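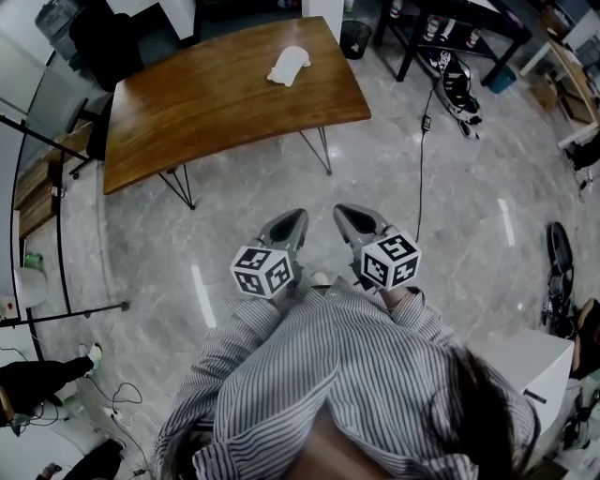
A demonstration is a sales event, even when nothing is being sold, and these notes are meant to help you watch one without being carried along by it. In February the group spent a morning at Skiltier, where staff showed how they gather handling data for household robots. The collecting is done by people. A person carries a hand-held gripper with two tapering fingers, a white cube of printed black square markers sits at the base of each finger, and the recorded movements are later used to train a machine. The room was an ordinary one, with shoes on a shelf, a bicycle wheel against the wall and a polished tiled floor that threw the lights straight back up. Keep that floor in mind when you get to section 3.

1. What we were told

Our host was Mervin Lévesque, who was patient with us and answered most of what he was asked. His account went as follows. Robots are slow and awkward to drive by remote control, so recording a person at work is cheaper. If the person works through the same kind of fingers the robot will have, the recording should carry over. The markers let the software work out where each finger is and how far apart the two have moved. Record enough people doing enough chores, and a robot can be trained to do the chores itself.

Every step of that is reasonable. The last one carries nearly all the weight, and it had the least said about it.

2. What we saw

We saw people recording. We saw a replay of a recording on a screen. After the break we saw a fixed arm at a bench pick up a folded cloth and put it in a tray.

The arm was given 9 attempts and managed 4. I have no complaint about the number, which was given out openly and written on the board. My complaint is with the sentence that came after it, that the system "handles laundry". Moving a folded cloth into a tray is one small part of laundry, and the cloth had been folded by a member of staff.

We were also told that the arm succeeds 99 per cent of the time on its best task. I asked which task, over how many attempts, and who decided what counted as a success. The answer to the first was "pressing a large button". I didn't get an answer to the other two. Perhaps the figure exists in a report somewhere – if so, I would be glad to read it, and I have written to ask.

3. Points to think about

Markers and light. Any method that relies on a camera finding a printed pattern depends on the camera having a decent view of it. Glare can wash a pattern out, a sleeve or a hand can cover it, and a quick turn of the wrist can blur it. Shiny floors put bright patches behind whatever is being tracked. We asked how many recordings are thrown away for these reasons. "Not many" is not a figure.

The person's share. Somebody using a hand-held gripper still has eyes, balance, a sense of weight through the handle and a lifetime of picking things up. The recording keeps the path of the fingers. How much of the rest does it keep? Lévesque's view was that the camera picture makes up for a good deal of it. He may be right, but the morning gave us no way of telling.

Whose room? A room people use is better than a bare laboratory, and Skiltier deserves credit for that. It is still one room. The slides mentioned 104 hours of recordings and left out how many different places they came from. Long hours in the same few places could teach a machine those places very well and not much else.

Choice of task. Ask who picked it. When one of you offered a woolly hat in place of the cloth, we were told there wasn't time. There may well not have been.

4. Comparison with the reading

The Ponedine handout, which you had before the visit, makes broader claims with less shown to support them. The Norðdahl paper is dull and much more use. It lists its failures by type, including the dropped objects, and says plainly when a person stepped in to help. Read its second table beside your own notes from the bench session. If your notes don't say whether anyone touched the tray between attempts, you were watching the arm and forgetting the people near it. I did the same for the first few.

5. Written work

Write two pages on one claim you heard during the visit. Quote it as closely as you can. Say what you saw that bears on it, what you would need to see before believing it, and what it would cost Skiltier to show you. Don't write about whether robots are good or bad for us; that comes next term.

Anyone who missed the visit should use the Julasico video instead. It has been edited, so begin by noting down every cut between the arm reaching for the object and the object being put down.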